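Club Diary: Office of the Football Secretary, Eynon Athletic

Entry for 19 February 2025

The Board met this morning to consider the position of the first team following Saturday's fixture and to receive the report of the Head Coach, Mr Meirion Bevan. The meeting opened with confirmation that the club remains fourth in the table, two points behind Judel, with a match in hand. Mr Bevan asked that his satisfaction with the defensive record be noted, and it was noted. He was less content with the return from set pieces and informed the Board that additional time would be allocated to corners and wide free kicks until the end of the month.

The Board then turned to the matter of the promotion play-offs. The league has written to all clubs in the upper half of the table requesting evidence of ground compliance before the end of March. Our floodlighting certificate is current. The visitors' dressing room is not at present of the required floor area, and the Secretary was instructed to obtain a revised quotation for the removal of the partition wall. The earlier quotation was judged to be excessive for the work involved and has been declined in writing.

Attendance at the Dandano fixture was recorded as 531, the highest of the season. Gate receipts were reconciled the following day without discrepancy. The Board recorded its appreciation of the stewarding arrangements and asked that the eastern turnstile be opened earlier for the next home match, as a queue had formed along the laneway and several supporters missed the opening goal. A letter of complaint from one such supporter was read aloud. A reply will be sent under the Chairman's signature.

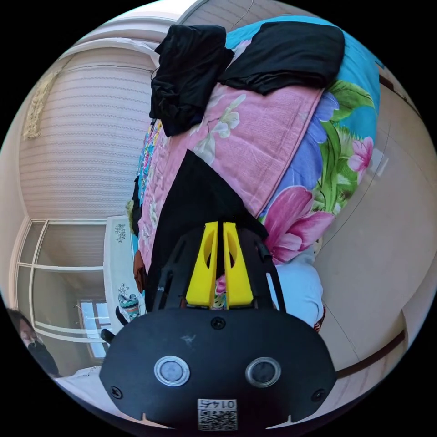

Mr Bevan next reported on player availability. Mesfin Alemayehu has resumed full training after his hamstring injury and will be considered for the bench at the weekend. The captain, Ifor Gwynne, is one caution short of a suspension and has been spoken to regarding dissent. The Board supported the Head Coach's decision to retain him in the side. It was observed that the central midfield has little cover should he become unavailable, and the Head Coach was authorised to make enquiries about a short-term loan, provided that the wage contribution does not exceed the sum set aside in the revised budget.

Ms Selamawit Negash presented the women's program report. The senior women's side is unbeaten in 5 matches and has reached the semi-final of the regional cup, to be played away at Jitside. Travel by coach was approved. Ms Negash requested that the women's side be given the main pitch for its final training session before the semi-final. After some discussion the request was granted, and the reserves will train on the lower field that evening. The Head Groundsman is to be advised in advance, as the lower field has drained poorly at the northern end and may need to be marked out afresh.

The club's physiotherapist, Ms Valbona Atanasov, has asked for a replacement treatment table and for the storage of strapping and ice packs to be moved closer to the tunnel. The first item was deferred to the new financial year. The second was approved.

Membership renewals stand at more than 200. Reminders will be issued to lapsed members with the next newsletter, which is to carry the cup travel details and the amended kick-off time for the return fixture against Judel.

I remained at the ground after the meeting to countersign the registration forms and lodged them with the league office before the close of business. The minutes have been drafted and await the Chairman's corrections. Pitch inspection tomorrow at eight, weather permitting.

Last updated by the Football Secretary, 4.40 pm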